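Home | Syllabus | Handouts | Lab hours | Contact

Robot Learning from Demonstration
Handout 6: Recording by hand and by remote control
Instructor: Remedios Salazar. Lab sessions: Garba Ogundipe.

1. Two ways to demonstrate

In hand guiding (kinesthetic teaching), the operator holds the arm and moves it through the task while the joint encoders record. In remote control (teleoperation), the operator moves a separate input device and the arm follows. Hand guiding gives good contact forces but puts the operator's body in the camera view. Remote control keeps the view clear and records the commands as well as the motion, at the cost of touch feedback.

The course data comes from the Trekport kitchen set, 159 demonstrations in total. Use 46 of them for Assignment 6; the list is in the lab folder.

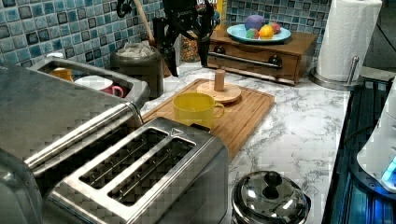
2. What to log

Joint positions, gripper opening, commanded pose and all camera streams, on one clock. Log the command and the measured state separately. A policy trained on measured state alone tends to lag, and the error is hard to find later.

Mark the start of an episode before the first motion and the end after the gripper has opened and backed off. Do not trim pauses by hand. If an operator hesitates, keep the episode and flag it.

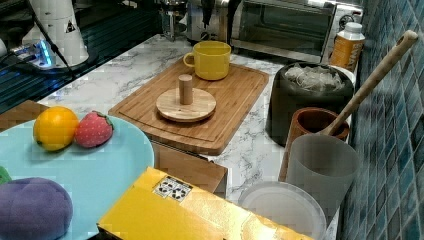
Variation between episodes has to be planned. If the target object always starts in one spot, the policy learns the spot. Move one thing at a time at first: position, then orientation, then neighboring objects. A mug is a useful case, as its handle fixes an orientation that a plain cylinder lacks; with the handle on the left, as on the cutting board here, a grasp learned for a right-side handle will not transfer without rotated examples. Record the starting layout in the episode notes.

3. For the next session

Read the section on compounding error. Bring one failed episode and state the time step at which it left the demonstrated states.

Questions: see Garba Ogundipe in lab hours.

Contact | Copyright Jomimville Robotics Teaching Lab | Back to top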